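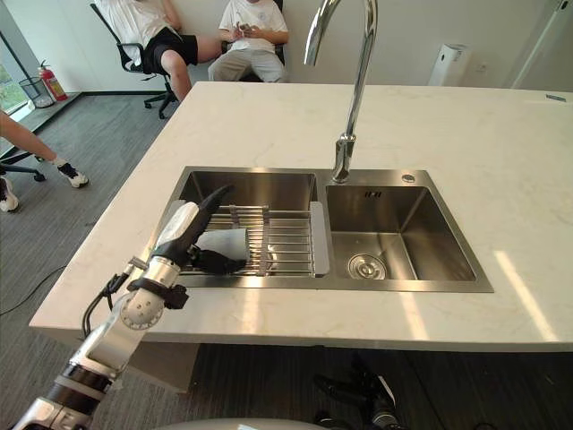

Kitchen rig, teleop notes, May

Start 9:40. Purpose of the session: get usable demonstrations for the two sink tasks before the Cernau people want the first set. Task A is cloth to drying rack. Task B is cup to pull-out rack in the lower cabinet. Both run under remote control, gloves on the operator, no hand guiding.

Count in the Momari store before we began was 1,071 episodes, all tasks, both kitchens. Anything from today gets the tag "sink-2" so it can be pulled out again if the calibration is off.

Hand calibration

Thumb on the right hand was reading a few degrees open at rest. Redid the zero with the fingers flat on the counter and then with a closed fist. The flat pose is the better one. The fist pose gives a different answer each time depending on how hard the operator squeezes, so I have dropped it from the start-up list. Left hand left alone.

Task A, cloth

The cloth is a poor object for this. The hand closes around it well enough, but the operator has no feel for how much of it is inside the fingers, and the current reading on the finger motors barely moves. What worked best was to keep the bundle loose, press it down on the rods of the rack, and open the fingers while still pressing. Lifting first and then opening leaves a corner caught behind the thumb.

Approach from the front edge of the counter, wrist low. Coming in high puts the forearm too near the faucet and the operator starts to steer around the spout, and that detour ends up in the data. Two episodes thrown out for this.

Wrist cable: check the loop between forearm and hand before each block. At full roll it has little slack. Cloltley sent a longer one but the connector has the wrong key.

Task B, cup

Right hand takes the cup by the side, open end up, and carries it over the wire rack below the counter. Left hand stays open in front of the cabinet doors and does nothing.
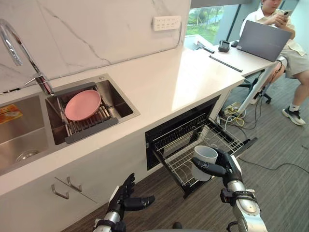
I would still record the left arm joints in full. Last time we masked the idle arm and the trained policy let it drift into the door handles.

Command delay measured at 700 ms on the first block, far too long. The operator overshoots, waits, corrects, and every demonstration has a wobble over the rack. Moved the video stream to the other network port and the delay dropped enough that the wobble went away. Did not write down the new figure. Should have. First block of 4 episodes marked as rejected.

Open question on the release height. Bajpai's protocol says to let go only after contact with the wires. Contact is hard to judge from the head view since the hand hides the base of the cup. For now the rule is: lower until the arm current steps up, hold, then open.

To do
Re-key or replace the connector on the long wrist cable.
Log the delay at the start of every block, in the episode header.
Try task A with a stiffer cloth.
Ask Cernau whether they want failed grasps kept in the set or sent separately.

Stopped 12:15. Arms parked, gloves on charge.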